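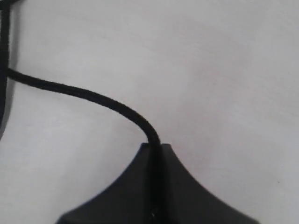

Cable slack

Slack is the extra length you leave in a cord so it can bend without pulling on whatever it's plugged into. I write the household pages for the Lorkdale wiki, and this one is my favorite (yes, I have a favorite page about cords!).

A thin black cord on a pale surface is about as plain as it gets, and you can still learn plenty from the shape it takes. A long gentle slope is fine, and so is a rounded curve. What I look out for is a sharp kink, especially right next to a plug, where cords tend to wear out first.

How much to leave

I leave 6 inches behind a desk lamp and more for anything that gets moved around. My neighbors over in Echeverri swear by double that, but then you get a nest on the floor and I trip on nests.

Storing the extra

Wind it in loose loops, wide enough to get your hand through, and close them with a soft strap. I used to wrap mine tight around my fingers and I ruined a good charger that way – lesson learned!

See also: Cord clips; Extension cords; Desk tidying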